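Recording Demonstrations on the Two-Arm Bench: Student Guide, Part 3

Revised 1/1/24

Part 3 covers recording a set of pick-and-place demonstrations once both arms have been powered up and homed. If the arms have not been homed, go back to Part 2. Do not skip it. An arm that was parked by hand after the last class will report joint angles that look reasonable and are wrong.

Each team records one task. The task sheet gives the objects, the start layout and the end state. Teams of three work best: one operator, one person on the stop button, one at the laptop. Two can manage if the operator can reach the footswitch.

Before you start

Check the following in order.

1. The stop button is released and its lamp is on.
2. The Kangate controller shows both arms as READY. If one shows HOLD, clear it from the controller and not from the laptop.
3. The recording folder is named with your team name and the task number, no spaces.
4. There is enough free disk space. A full set in the May session came to 68 GB.
5. The tabletop is wiped. Marker lines left over from another team's layout will end up in your data.

Set the start layout

Place the tray first, long side running away from the operator's end of the table. Everything else is placed relative to the tray. The box goes on the left of the tray, standing on its narrow end. The small container goes on the right.

Leave a finger's width between the box and the tray. With less than that the left hand tends to push the tray when it closes on the box, and the tray position drifts over the set. With much more, the wrist has to turn further than it likes and you will see the elbow swing out.

Vary the layout a little between takes. Move the box or the container by a few centimeters, never both on the same take. Keep the tray where it is for the whole set unless your task sheet says otherwise.

Grip settings

The hands ship with one default closing force, and it is too high for cardboard. Open the Nokero panel, choose the left hand, and bring the force limit down to 3. For the right hand and the clear container, start at 9. These are controller units, so don't try to convert them to newtons.

Test the grip with the recorder off. Lift the object a short distance, hold it, set it down. If the box dents, lower the limit by one and repeat. If the object slides, check the approach angle before you raise the limit. Most slipping comes from fingertips meeting the surface at a slant.

For the container, bring the hand in from the side with the thumb low. Coming from above works on a bare table but the fingers hit the tray rim on the way across. Keep the container upright through the whole move.

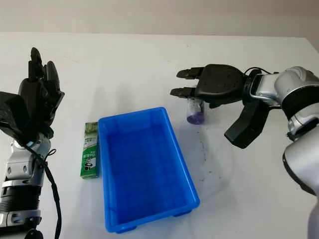 The arm that is not in use should wait with its hand raised and clear of the tray. Set this as the idle pose for both arms so that you return to the same place each time. Tanveer Awan's team left theirs wherever it stopped, and a third of their takes had to be thrown out when the working arm clipped it.

Check the cable on the idle side before you save the pose. There must be slack at the wrist, with no loop low enough to drag on the table. Rotate the wrist through its full range once at slow speed and watch the cable, not the hand.

Recording a take

1. Both arms to idle pose.
2. Person at the laptop calls the take number and presses R.
3. Operator waits for the tone, then starts.
4. Move the first object into the tray and return that arm to idle.
5. Move the second object and return that arm to idle.
6. Operator says "done." Laptop presses S.

Hold still for one second at the beginning and one at the end. The trimming script looks for those still periods. A take without them is not trimmed, and the team has to cut it by hand.

Move at an even speed. Slow is fine. Stopping halfway to think is a problem, as the model learns the pause along with everything else. If you lose your place, abandon the take with X and run it again.

Marking failed takes

Do not delete failures. Press F in place of S and pick a reason from the list: dropped, missed grasp, collision, wrong order, other. If you pick other, type a few words. "Bad" is not a reason.

A take in which the object was dropped and then picked up again counts as a failure for this assignment, even if the end state is correct. Renata Żak's group asked whether they could keep these as recovery examples. They may, in a separate folder, and they do not count toward the set.

Common errors

Code 3578 on the controller: the two arms have been commanded into the same volume. Release both handles, back the right arm out first, then clear the code. If it comes back at once, the idle pose is too close to the tray.

Hand closes but the laptop shows it open: the finger encoder has lost its zero. Open the hand fully and run Zero Hand in the Nokero panel.

Tone sounds late: another program is using the disk. Close the file browser and any video player.

Timestamps out of order: the laptop clock was changed during the session. The set can't be repaired. Record it again.

Handing in

Run check_set on the folder. It lists missing takes, takes with no still period, and takes with no label. Fix what it lists and run it again until it prints nothing. Copy the folder to the Fledov drive, under your section. Sections are Eren (mornings) and Kozan (afternoons).

Send the take log to Serpil Ateş with the names of all team members and who operated for which takes. Leave the arms in the parked position, hands open, controller on standby. Training on the recorded set is covered in Part 4.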